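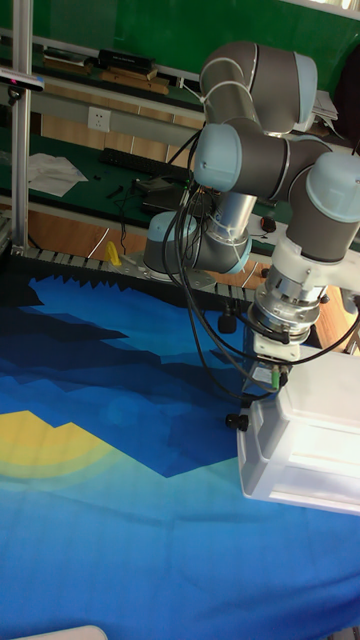
Gray arm with light blue joint caps, at the back edge of the table

Home | Topics | Ask | Members | Log in

Soup too salty after cooking overnight

Rostislav Vaněk, 12/10/2018
I made a bean soup in the slow cooker for 10 hours and now it is very salty. I used the same spoon of salt as always - only the beans were from a can this time. Can I save it? I have guests at 6 and no time for a new pot.

Pranthorpe
Put in a potato.

Kaneko
The potato takes out some liquid with the salt in it, but the rest stays as salty as before. Please add water or broth without salt, one cup at a time, and taste after each cup. Then cook one more can of beans in it, well rinsed. A little vinegar at the end also helps the taste. Next time, rinse the canned beans first and salt only when the soup is finished.

Dravier
I agree with Kaneko. You can also serve it over plain rice - my family prefers it so.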